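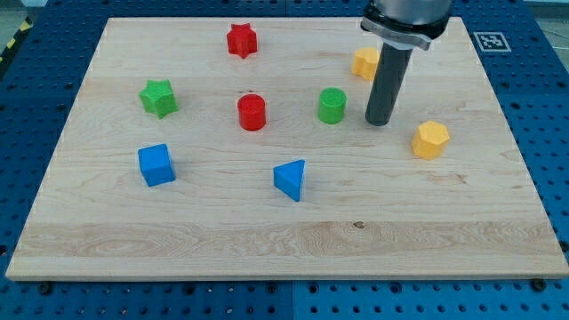 Will your old saves work in the new version of Flasesmont?

Mostly, with a catch: anything saved before chapter four carries over untouched, and anything saved later drops you back at the last inn you slept in, minus whatever you were carrying in your hands.

That is the short version of the notes Gandar put out this week for the Camenzind update, the biggest change to its role-playing game since it launched in August. The long version runs to 872 separate entries. Eleven of them concern doors.

Flasesmont, for those who have managed to avoid it, is the one where you play a disgraced mapmaker walking across a country that keeps rearranging itself. It reviewed well. It sold well. It also shipped with a fast travel system that could put you inside a mountain, and a lot of players found that out around the same point in the story, usually after forgetting to save for two hours. Gandar said at the time that a fix was close. Close has turned out to be a flexible word.

The update adds a new region, also called Camenzind, reached by ferry from the southern docks once you've finished the salt tax quest. There are two towns in it, a drowned monastery, and a stretch of coast where the weather is supposed to affect which enemies turn up. Players need to be level 20 to board. The ferryman will take your money at level 19 and then tell you this, and the notes list his behavior under "intended."

Combat gets the most attention. Parrying has a wider window, staffs finally do something when you swing them, and the stamina bar refills while you're walking instead of only when you stand perfectly still in the middle of a fight. The crossbow has been made weaker. Anybody who built their whole character around the crossbow (so, most people who finished the game) gets one free skill reset from the hermit outside Low Gate. He charges for the second one, and his prices have gone up.

Companions have been reworked too. They can now climb ladders. This sounds like a small thing until you have spent an evening going up and down a lighthouse trying to persuade a healer that the upper floor exists. They also comment less on the rain. Gandar says it cut 690 lines of repeated small talk and recorded 884 new ones, so anyone hoping for a quieter walk should check the arithmetic.

The inventory screen is still the inventory screen. It can be sorted by weight, value or "recent," which has been on the request list since launch week, and the letters you collect no longer take up the same space as a shield. Cooking ingredients now stack. Candles do not, and there's a whole line in the notes saying so, with no further comment.

On PC, the update weighs in at a size best described as overnight. The studio recommends clearing twice the listed space before you start, as the installer unpacks everything next to the old files before removing them. Console owners get the same content on the same day, which didn't happen last time. Last time the console version came three weeks late and had the wrong title music, and a fair number of players decided they liked it better. That track is back as an option in the audio menu. It's labeled "Alternate."

The frame rate work was handled by Cerkiron, an outside studio brought in over the winter. Its part of the notes is the driest and probably the best news in the whole document: shorter loading when entering towns, far less stutter on the river crossings, and a fix for the memory problem that made the game slower the longer you played it. The old advice on the forums was to quit and restart every hour or so. Some people set a kitchen timer. They can have their timers back.
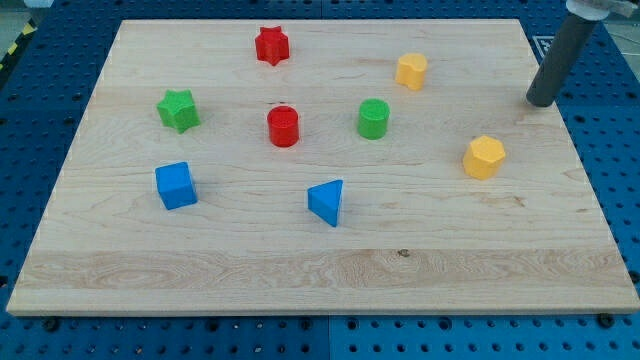

What it costs

The update is free to anyone who owns the game. The new region is free as well, and so is the skill reset. The part with a price on it is the Surveyor's Bundle, which gets you a hat, a mule and a set of brass instruments for 800 crowns, crowns being the currency you buy with real money and not the one you've been picking out of barrels for sixty hours. Those are called marks. The two look almost the same on the store page, and a line in the notes promises the icons will be "further distinguished" in a later patch.

The mule carries things. It doesn't take part in combat and can't be killed, although early testers report that it can be lost, and that it holds on to your belongings when it is. A whistle for calling it back comes with the bundle. The whistle works outdoors.

Players who bought the deluxe edition at launch already have the hat. They will be offered the bundle at the full price anyway, and Gandar says the duplicate hat can be sold to any merchant for 12 marks.

Known issues

Gandar lists a handful of problems it plans to deal with in a smaller patch next month. Rebinding the map key can unbind the jump key. Subtitles in the monastery sometimes run one line behind, so that characters seem to answer questions before they are asked. One quest on the new coast can't be finished if you have been polite to the harbormaster – the studio suggests being rude to him for now and says the outcome isn't affected.

The fast travel bug is listed as resolved. A footnote adds that players may still arrive "slightly above ground" at two waypoints, the quarry and the bell tower, and that saving beforehand is advised.

The update goes live at 10 a.m. Eastern, with servers for the shared map feature down for two hours before that. Solo play isn't affected, provided you are already logged in.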